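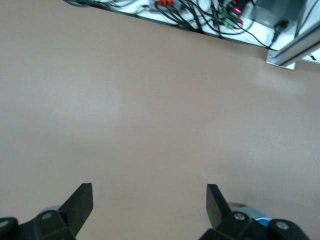 Tracking a ceasefire line from open sources is a matter of keeping two records apart: what each side claims, and what can be placed on a map. The method set out on this page was written for the Skirnik sector but works for any front with regular reporting. Paper maps are still the easiest way to start, and they need a clear surface. A matt, smooth tabletop in a dull pinkish beige will do well; watch for glare on one side, where reflected light can hide faint pencil lines. Turn the sheet until the sector you are marking is out of it.

What you need

A base map of the sector at a scale that shows individual farm tracks
A second sheet of tracing film, cut to the same size
Pencils in three colours
A spreadsheet or ruled notebook
The daily statements from both sides, plus at least one independent source

Step 1. Fix the baseline

Choose one date and draw the line as it stood then. For the Skirnik sector we use 6 May 2026. Do not correct the baseline later. If it was wrong, note the error in the log and leave the pencil line alone.

Step 2. Log claims

Enter each claim on its own row: date, source, place name, what is said to have happened. Place names cause most of the trouble. Illotier is both a village and the rural district around it, and a report of "fighting in Illotier" may mean either. Record the wording as published, and put your reading of it in a separate column.

Step 3. Grade the evidence

A - footage or satellite imagery matched to a location
B - independent reports from two sources
C - a claim by one side only

Grade C claims stay in the log and do not go on the map.

Step 4. Place the point

Match fixed features first: road junctions, pylons, water towers. Accept a position if you can place it within 500 metres. Anything looser is drawn as a dashed circle - never as a point.

Step 5. Redraw the line

Redraw every 10 days, on the film. Daily redrawing shows noise, mostly patrols that go out and come back. A village should change colour only when it has a grade A entry and no contrary grade A entry in the following 30 hours.

Step 6. Check against the log

Count the rows used. Our first sheet for June drew on 53 rows, almost all of them from the road between Illotier and the Salazar crossing. Where one stretch supplies most of the entries, mark the rest of the line as unconfirmed.

Keep old films. Write the date range in the bottom corner and store them flat.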